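Laundry room questions - Tagle House

Last updated 2022-05-09

The laundry room is on the ground floor, behind the bike store. It's open to residents and overnight guests. Most of what people write in about is answered on this page. If your question isn't, write to Edit Erdős at the front desk.

How do I pay for a wash?
With your Clilis card. Hold it against the reader on the machine, wait for the beep, then press start. Dryers work the same way. The card can be topped up at the desk while it's staffed.

Can I book a machine?
You can book washers 1 to 4 on the sheet by the door. The others are first come, first served. A booking lapses after 12 minutes if no load has gone in.

Is detergent included?
No. The Grakomari machines don't dose anything on their own. Bring your own, or use what's on the shared shelf over the sink. The shelf is stocked by people moving out, so the choice changes from month to month. Bottles left there are free to use.

Which drawer section does the detergent go in?
The large one on the left for the main wash. The small middle one is for softener. The one on the right is only used if you pick prewash, and anything you put there on a normal program will still be there at the end.

How much should I use?
Less than most people pour. The water here is soft, so go by the "soft" line on the label if there is one. For liquids, half a cap is usually enough for a regular load. If you see foam at the door glass halfway through, run an extra rinse and use less the next time.

Some bottles on the shelf have labels I can't read. What do I do?
Look at the pictures first. Stain removers and bleaches often show a stained garment and a clean one, and the warnings are usually small round signs with a red slash. Translation apps cope well with printed labels if you hold the phone steady. On Chinese labels, 洗前 means "before washing" and 洗后 means "after washing." If you still aren't sure what a product is, leave it on the shelf and ask at the desk.

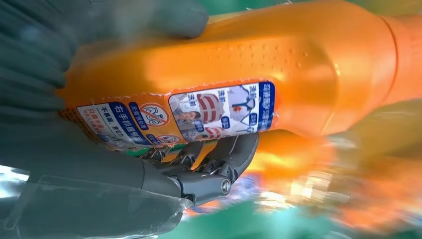
Can I pour leftover detergent into a different bottle to save space?
Keep every product in the container it came in. Bleach and acid cleaners give off a harmful gas when they meet, and a bottle with the wrong label is how that tends to happen. Two half-full bottles can stand next to each other on the shelf.

Is bleach allowed?
Oxygen bleach is fine in all machines. Chlorine bleach is allowed in washer 9 only, and please run an empty rinse afterward - the next load may be dark clothes.

What gets out a food stain?
Scrape off what you can and rinse from the back of the fabric with cold water. Rub in a little liquid detergent, leave it for a while, then wash as usual. Check the spot before you use the dryer. Heat sets a stain, and after that it's much harder to shift.

My red and white shirt has turned pink. Can it be saved?
Sometimes. Don't dry it. Wash it again right away on cold, with oxygen bleach if the care tag allows it. Viktória Hegedűs in room 114 keeps a box of color catcher sheets and is happy to hand them out.

Where do empty bottles go?
Rinse them, put the cap back on, and drop them in the plastics bin in the yard. Don't leave empties on the shelf.

Something spilled on the floor. Is there a mop?
In the tall cabinet, along with a bucket. Wipe up liquid detergent with paper towels first. Mopping straight away only spreads it, and the tiles stay slippery.

Who do I tell about a broken machine?
Tape a note to the door and leave the machine number at the desk. Tamás Bakos checks the notes every morning and calls the repair service if it's more than a blocked filter.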